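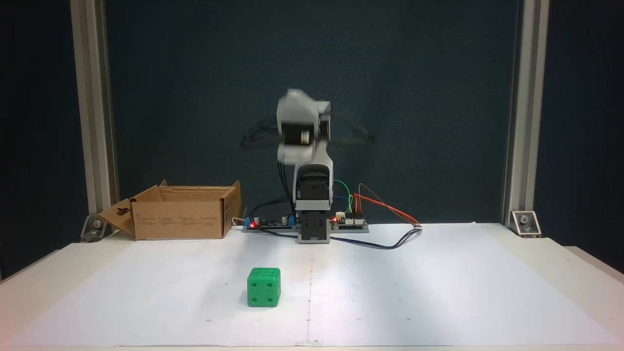
For most of February I was fighting with the velocity limits in my planner, and I want to write down what I learned before I forget it. The planner makes a path of joint positions, and a second piece of code decides how fast to go through them. I wrote this second piece myself, in a hurry, and it only checked each joint separately. So when the base turns and the shoulder lifts at the same time, every joint is inside its limit but the gripper goes much faster than I wanted. You see how the wrist and gripper are only a smear here, while the shoulder bracket below is still quite sharp. The green die in front is the target for my tests, and for a small thing like this I don't need such speed.

Debora Gatti, who wrote the first version of Grusa with me, told me to limit the speed of the tool point and to scale all the joints together. It sounds easy. My first try computed the Jacobian only at the waypoints, and with 6 waypoints in a long swing the peak was always somewhere between them. Now I resample the path to 24 points before the timing step, and the peak is where the code can find it.

The second problem was perception. The camera node sends a pose for the die also during the motion, when the arm can hide it, and Grusa accepted every pose as good. I added a flag: if any joint is moving, the pose is stored but not used. The planner waits for two equal poses after the stop. It costs a little time on each pick – I can live with that.

The old timing file had 615 lines and I was afraid to touch it. The new one is shorter, but I still have not written the tests for the case when the path starts near a joint limit. Next I will look at the acceleration, which at the moment is just a constant I typed in.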